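4 Installing the under-sink filter unit

4.1 Before you start

The Ridwood under-sink filter is supplied with the head, one cartridge, a mounting bracket, a feed valve, a length of white tubing and a length of blue tubing. White tubing carries unfiltered water. Blue tubing carries filtered water. Do not swap them.

The unit is intended for cold water only. Check local plumbing rules before connecting to the mains. In some areas the feed valve must be fitted by a licensed plumber.

Tools required: adjustable spanner, cross-head screwdriver, tube cutter or sharp utility knife, pencil, bucket, towel.

CAUTION: Never connect the unit to the hot water line. Hot water will deform the cartridge housing and void the warranty.

4.2 Choosing a position

The bracket mounts on the side or back wall of the sink cabinet. Leave at least 50 mm of clear space below the cartridge so that it can be lowered for replacement. Keep the unit away from dishwasher hoses, waste disposal units and any power point inside the cabinet.

Clear the countertop next to the sink before working on the tap. Tools set down on the rim can scratch a stainless steel bowl, and small fittings are easily lost down the waste. Put the plug in.

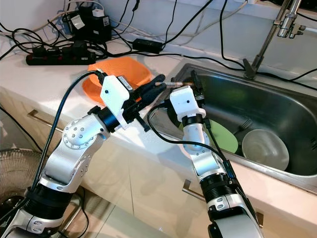 Figure 4-1. Countertop and stainless steel sink.

If the existing tap is to be kept and the separate Clama filter tap added beside it, check the underside of the countertop for braces or clips before drilling. Stone and solid-surface tops should be drilled by the supplier of the top.

4.3 Mounting the bracket

1. Hold the bracket against the cabinet wall with the arrow pointing up.
2. Mark both screw holes with a pencil.
3. Drill pilot holes. Do not drill through the cabinet wall.
4. Fix the bracket with the two screws supplied. Tighten by hand.
5. Slide the head onto the bracket until it clicks.

NOTE: Where the cabinet wall is thinner than the screws are long, use the spacer block from the accessory bag.

4.4 Connecting the feed valve

1. Turn off the cold water at the isolating valve under the sink. If there is no isolating valve, turn off the mains.
2. Open the cold tap and let the line drain. Leave the tap open.
3. Place the bucket under the cold water connection and undo the flexible hose.
4. Fit the feed valve between the isolating valve and the hose. Check that the rubber washer is seated flat.
5. Tighten with the spanner, a quarter turn past hand tight.
6. Close the lever on the feed valve.

4.5 Connecting the tubing

1. Cut the white tubing to length. The cut must be square and free of burrs.
2. Push one end into the feed valve and the other into the port marked IN. Push until the tube stops, then pull gently to confirm that it is held.
3. Connect the blue tubing from the port marked OUT to the tail of the filter tap.
4. Fit a locking clip behind each collet.

CAUTION: Do not kink the tubing. A kinked section must be cut out and replaced.

To release a tube, close the feed valve, open the filter tap to relieve pressure, remove the locking clip, press the collet in and withdraw the tube.

4.6 Fitting the cartridge and flushing

1. Remove the sanitary cap from the cartridge. Do not touch the O-rings.
2. Align the mark on the cartridge with the mark on the head, push up and turn to the right until it stops.
3. Open the water supply, then open the feed valve slowly.
4. Check every joint for leaks.
5. Open the filter tap and run it for 3 minutes. Grey or cloudy water is normal during flushing and may be used on the garden.
6. Close the tap, dry all joints with the towel and check again after 21 minutes.

If a joint weeps, close the feed valve, re-cut the end of the tube and repeat section 4.5. Do not use thread tape or sealant on push-fit connections.

4.7 Recording the installation

Write the installation date on the label supplied and stick it inside the cabinet door. Replacement cartridges are listed under Zallimholm in the parts index. Cartridge replacement is covered in section 5.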